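Talk notes: Saving water at home in a dry year
Grosari Community Hall, 21 Apr 2021

Slide 1. Welcome
Thank everybody for coming. Say that I am not a plumber. I work in the office of Alloveo and I answer letters about water bills. Speak slowly, the microphone has an echo.

Slide 2. Where we are now
In February the Fenomard dam was lower than I have seen it. Ask who has a rainwater tank. Wait for the hands. A tank of 1,000 litres sounds big, but a vegetable garden in summer can empty it quickly.

Slide 3. The garden
Water in the early morning, before the sun is on the beds. Put mulch around the fruit trees, but keep it away from the trunk. Tell the story of my neighbour's hose, which ran all night (short version only!).

Slide 4. Kitchen and bathroom
A bowl in the sink for rinsing vegetables. The timer for the shower is set to 4 minutes. My teenagers complained for some 3 weeks, then they stopped. To check the toilet, put food colouring in the cistern and look in the bowl later. If the colour has come through, the seal is leaking.

Slide 5. Laundry
Wait for a full load, but leave a hand's width free at the top of the drum. Use the eco program for normal clothes. Wipe the rubber gasket at the door, and leave the door open between washes.

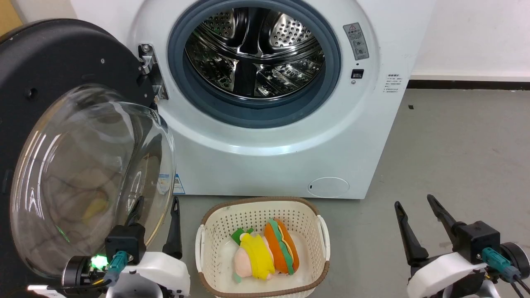

Slide 6. Reading your meter
Write down the numbers before bed and again in the morning. If nothing was used and the numbers have changed, call a plumber. The Tosh leaflet has a table for this on page 13.

Questions
Leaflets are on the table near the door. If they ask about new prices, I do not have them yet.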